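Visit note - Hindcombe benefits fair, 2026-06-18

Attended for the broker team with Angelica Manalo. The fair took up two halls of the Hindcombe conference centre, with 19 exhibitors, mostly group risk and cash plan providers. Talks ran in the smaller hall and were limited to 25 minutes each.

The most useful session was Han-gyeol Ban of Dubey on enrolment windows. Dubey has moved its voluntary dental and critical illness cover from one annual window to 3 shorter ones, each tied to a payroll cut-off. Ban's argument was that staff who join mid-year otherwise wait too long and lose interest. Take-up figures were shown only for employers with more than 100 staff, so the case for our smaller clients is unproven. Slides will be sent in July.

Jinau demonstrated its enrolment portal. Payroll files are checked on upload and errors are listed by employee number. It does not yet handle salary sacrifice changes made after the cut-off - these still go by email.
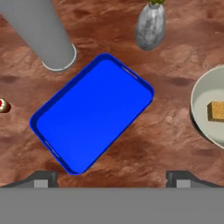
Blue tray with a handle slot at each short end.

Ilness had a stand for its income protection product. Deferred periods are 13, 26 or 52 weeks, and the employer can pay for a base level with staff buying more. Angelica asked about cover for people returning from unpaid leave. The answer was that cover restarts without new medical questions if the absence was under a year, but the policy wording on the stand did not say so. We have asked for this in writing.

Parking was short by mid-morning. The station is a ten-minute walk.

Outstanding: Dubey slides, Ilness wording, Jinau test login for 2 users.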